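Search the Fodor Junior Science Pages Type a word Go

How Do You Choose a Hand for a Robot?

You have tried on shoes. You walked up and down the store, wiggled your toes, and told a grown-up they were fine when they pinched. Robots try on hands in much the same way, except that a robot never says it's fine. It drops the cup.

A robot's hand is called a gripper. Some grippers have fingers, some have suction cups, and some look like a bag of coffee beans that swallowed a golf ball. The people who test them spend their days asking very serious questions about very silly objects. Will it hold a sponge? Will it hold a wet sponge? Who left the grapes out?

Two fingers or more?

You have five fingers on each hand, and you probably think that's the right number. Try picking up a coin with only your thumb and your pointer finger. Easy. Now a pencil, a sock, a slice of bread. Still easy, unless you're a squeezer, in which case I'm sorry about the bread.

A two-finger gripper works like that pinch. The fingers open, the robot moves in, the fingers close. It has very few parts that can break, and it's simple to tell what it's doing, because it can only do one thing. It's bad at turning a key or tying a shoe. So are plenty of people I know.

Veronika Vass tests grippers on a project named Tultitent. She compares a two-finger gripper with a suction cup by giving them the same chores. The suction cup is wonderful with a smooth plate. Give it a wool mitten and it sucks air through all the little holes, making a rude noise and lifting nothing. The fingers pick up the mitten right away. Then they meet a plate lying flat on a table and can't get under the edge. Each side thinks the other one's test was unfair.

What should fingers wear?

Your fingertips are soft and covered with tiny ridges. They squash a little when you hold something, so more skin touches the thing and it doesn't slide away. Hard plastic can't do that. A hard finger touches a round thing at one small spot, and round things love to escape.

So testers put pads on the fingers. A soft pad squashes, which is the whole idea. A pad that's too soft is trouble too, because the thing you're holding can tip and wobble in there like a tooth that's about to come out. Pads also pick up lint, crumbs, and cat hair. Dust makes some pads slippery, so a tester called Wafula Ondieki has a job he didn't learn about in college, and it's wiping them.

Many fingers are held on with screws. That way you can take off one pair and put on another without buying a whole new gripper. Socks, basically.

Eyes in the hand

Where would you put a robot's camera? Most kids say "on its head," and that works until the arm gets in the way. Then the robot is looking at its own elbow.

Some testers put the camera on the gripper, so it looks past the fingers at whatever they're about to grab. There is also a kind with no arm attached at all. A person holds it by a handle and picks things up with it, and the camera records what the fingers saw. Later, a computer studies the recordings to learn how picking up is done. Ottó Szénási made 39 recordings for Tultitent in one afternoon and then ate his dinner very carefully, with tongs.

The trouble with a camera in the hand is that it sees things up close. A white cup on a white table is hard for you to spot, and harder for a computer. Look for the shadow. Good tests include sneaky things like that, because real kitchens are full of them.

Try it at home

You need kitchen tongs, a sponge, a spoon, a sock, and a grape. Ask before you take the tongs.

Pick up each thing with the bare tongs and put it down somewhere else. Write down what fell. Next, wrap a rubber band around each tip and do it all again in the same order. Keep the order the same, or you won't know whether the rubber helped or you just got better at tongs. Do not test with an egg. The egg always wins.

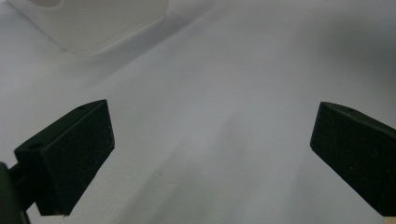

Reading time: 4 minutes, or 2 if you skip the sponge

Black fingers, open wide, with a speckled pad on the inside of each. Can you find the screw holes? Now find the white thing on the white surface, up in the corner. Its shadow gives it away.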